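The **office swivel chair** is a seat for desk work that turns on a central column and usually moves on castors. It differs from the ordinary dining or meeting chair in that its height, and often its back and arms, can be altered to suit the person using it. Swivel chairs are found in offices, schools, laboratories, workshops and private homes.

## Construction

Most models have five main parts: the base, the column, the mechanism, the seat and the back. Armrests are common but are often sold separately.

The base is normally a star with five legs. Older chairs had four, and these tipped more easily when the sitter leaned back or reached to one side. The legs extend some way beyond the edge of the seat, so that a chair takes up more floor than its seat alone would suggest. Each leg ends in a castor, usually a pair of small wheels on a single pin. Hard castors are meant for carpet and soft ones for wood, tile or sheet flooring.

The column joins the base to the seat. In present-day chairs it holds a gas spring, worked by a lever under the seat. Earlier columns were threaded, and the seat was raised by spinning it – a method still seen on piano stools and some workshop seats.

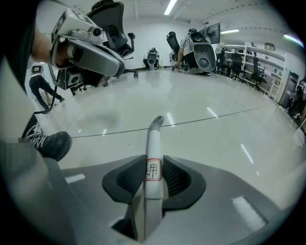 Backs may be padded or made of mesh stretched over a rigid surround. Mesh lets air pass and is lighter than foam, although it cannot be re-covered at home and a torn panel generally has to be replaced whole. A tall back supports the shoulders as well as the lower spine. Low backs leave the arms freer and are often chosen for drawing offices and counters.

Armrests are either fixed or adjustable. Padded arms are more comfortable over a long day, but the covering is often the first part of the chair to show wear, particularly where it rubs against the underside of a desk.

## The Enuvberg pattern

The Enuvberg pattern is a regional type associated with the furniture maker Kostiuk, whose works stood in the town of Enuvberg. It was drawn up by the designer Timothée Pichon for the reading rooms at Plandavport. The first order was for 344 chairs, of which 200 had arms. A further 36 were made with a taller column for use at map tables.

Pichon's design had a curved back in one piece and a base that could be taken apart with a single key. Later versions, sold under the name Grisimness, kept the base but replaced the solid back with mesh. Of the tall map-table chairs, 26 remain in use.

## Care and repair

Castors collect hair and thread, and should be pulled out and cleaned when the chair no longer rolls freely. Most are held by a push fit and need no tools. Mesh is cleaned with a soft brush or a vacuum cleaner on a low setting.

A seat that sinks slowly under load usually has a worn gas spring. The spring is sealed and should not be opened; the whole unit is replaced. Loose arms can generally be cured by tightening the bolts beneath the seat.

## See also

- Castor
- Draughtsman's stool
- Gas spring
- Task seating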